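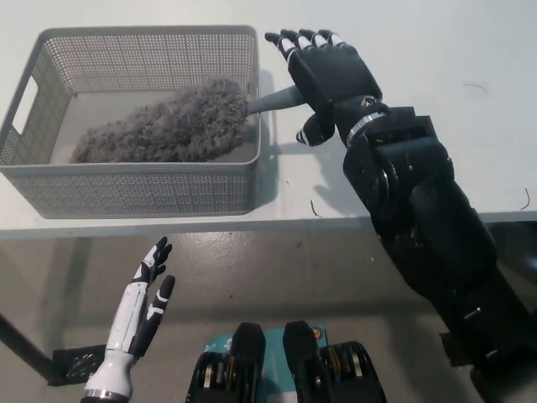
Page last updated: September 23, 2023

Cavby visit, notes for the equipment plan

Typing this up fast before it all goes out of my head. Yatziri has the paper handouts, ask her if you want them. Anything marked CHECK is something I heard once and didn't get in writing.

Why we went. Tilarstead has a line in next year's plan for "handling equipment, general." Vague on purpose. Christodoulou had sent us a quote for a two-handed setup and we wanted to see one doing something dull before anybody signs. Hadthorpe runs one in their test room in Cavby and they were having an open day, so we drove over. Long drive. Parking is behind the building, the sign for it is tiny and we went past it.

Morning. Badge, coffee, slides. Slides were mostly the company history, skipped most of my notes on those. 32 people signed in, I saw the sheet. A lot of them from warehouses, a couple from hospitals, and us. We were the only ones asking about housekeeping supplies as far as I could tell.

Test room. White table, gray plastic basket with the little square holes, gray microfiber duster. Black right hand on the duster handle, thumb tucked underneath. This is the job I'd asked for by email and I was pleased they set it up. Dusters and baskets is what our supply carts are all day long. Fluffy stuff is hard to plan for, no fixed shape, and the vendor videos always use boxes. Ask for fluffy stuff if you ever go to one of these.

The right hand is black and the left one is white and black. I asked if that meant different models with different spare parts. Answer was "mostly the same inside." Mostly is no use to me on a parts list. CHECK, and get part numbers for each hand separately.

Same goes for the lower part of the machine. You can see gears and a green circuit board from up close, no cover over them. Fine for a test room. At our place there's lint in the air from the minute the dryers start. Yatziri asked about a closed housing and it is an option, not in our quote. Needs to be in our quote.

Money. Here is where I took the most notes.

- The quote from Christodoulou covers the arms, the hands and delivery. Does not cover the table, the power work, or the housing.
- Replacement fingertip set, $788 list. Per hand. How often? Depends what you pick up, they said. Hadthorpe's log would tell us and they offered to share it. I've asked.
- Support contract is yearly and starts on delivery day, whether the thing is plugged in or not. So do NOT take delivery in December like we'd planned. The electrician can't come until after the holidays and we'd be paying for support on a crate.
- Quote is good for 30 days from the date printed on it. Clock is already running.
- Training is priced per visit, so everybody who needs it should be in the building at once. Night shift too. That means overtime, which comes out of a diffrent line.

Lease or buy. Two schools of thought in the room. The warehouse people lease everything and swap it out. The Hadthorpe lead on the floor said they bought, and would lease the hands and buy the arms if they did it over, since hands wear and arms don't much. I liked that. No idea if Christodoulou will split it that way. Putting it in the questions.

Floor space. Measured by pacing, so don't quote me. Hadthorpe's table plus walking room is roughly the size of our old folding station. The folding station is still full of folding. Somebody has to decide where that goes first and it should be in the budget as a move, with hours against it. Last time we bought a machine the move got forgotten and came out of repairs.

Table itself. Theirs is plain white top, dark legs. I asked where they got it and they didn't remember. It had a few stray bits on it, threads or hair or something, so I asked about wiping down between jobs. Their people do it by hand. Add cleaning time to the staffing number, small but it's every day.

Lunch. Sandwiches. Good ones.

Afternoon. Yatziri did the safety talk while I sat with the sales person. Her notes in short: floor marking, stop button within reach on both sides, one trained person in the room whenever it's on. That last one matters alot for us. If a trained person has to stand there, then the labor savings in the first draft of our plan are wrong and I'd rather we fix that ourselves before the finance meeting does it for us. I've taken the savings line out of the spreadsheet for now. Left the cell yellow.

My view, for what it's worth. Worth a trial. Not worth the full purchase this round. Rent one for a season if they'll rent, put it on the duster baskets and nothing else, write down every part that gets replaced. Yatziri is more keen than I am and thinks we should reserve a slot now so we don't end up at the back of the delivery queue. She has a point about the queue.

To do:
- Parts numbers, left and right (me)
- Closed housing price, added to quote (me)
- Ask Christodoulou about trial rental, and about splitting hands and arms (Yatziri)
- Electrician, firm date (Yatziri)
- Hadthorpe wear log, chase if nothing comes
- Mileage form, both of us, receipts are in my desk

Lempi Ahonen
Supply and Equipment, Tilarstead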